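Workshop Assistant (part-time), Wooden Toys

Moradi is a small maker of wooden toys and play sets for nurseries and primary schools. We are looking for a part-time workshop assistant to join the finishing and packing side from June.

The work

Most of the job is finishing, checking and packing block sets. Our standard set goes out to schools in batches, and last year we packed 2,898 of them. You would be one of four people on the benches, working with Yasaman Bakhtiari, who runs the finishing room.

On a normal day you would:

sand and wipe down blocks before painting
check painted blocks for chips, rough edges and drips
sort blocks by shape and colour and make up full sets
lay sets out on the play boards to see that the colours match
pack and label boxes for collection at 3.30pm
sweep the benches and put the clamps and brushes away

There is some lifting. A full carton of sets is heavy, though there is a trolley and we don't stack above shoulder height. You will be on your feet for most of the shift.

Hours and pay

20 hours a week, mornings or afternoons by agreement. Mornings start at 8. The autumn is busier and extra hours are usually on offer then, but you don't have to take them. Pay depends on experience and will be confirmed at interview. Holiday is pro rata.

Who we are looking for

You don't need a trade background. We do need someone with a steady hand and a good eye for colour, as reds and yellows from different batches can drift and it has to be picked up before the boxes are taped. Some experience of sanding, painting or packing would help. If you have worked in a stockroom or a school kitchen, that counts too - tell us about it.

You should be able to tell red from green without difficulty. If you are not sure, ask us and we will send a few painted samples.

The play boards

Part of the role is looking after the boards that the blocks are used on. They are maple, and each one is checked for open seams and raised grain before it goes out.
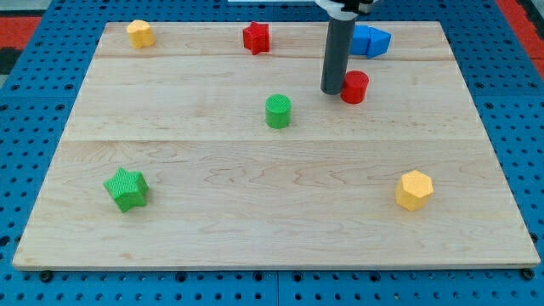

Boards with a fault are set aside for Gøran Boström in the wood shop, who decides whether to plane them or cut them down for smaller sets. You would keep the written list of these and pass it to him at the end of each week.

How to apply

Send a short letter and your work history to Hawi Worku at the Moradi workshop. One page is enough. Please say whether you would prefer mornings or afternoons, and give a telephone number we can reach you on.

Interviews will be held at the workshop and include an hour on the benches, paid. Wear closed shoes and clothes that can take a bit of paint.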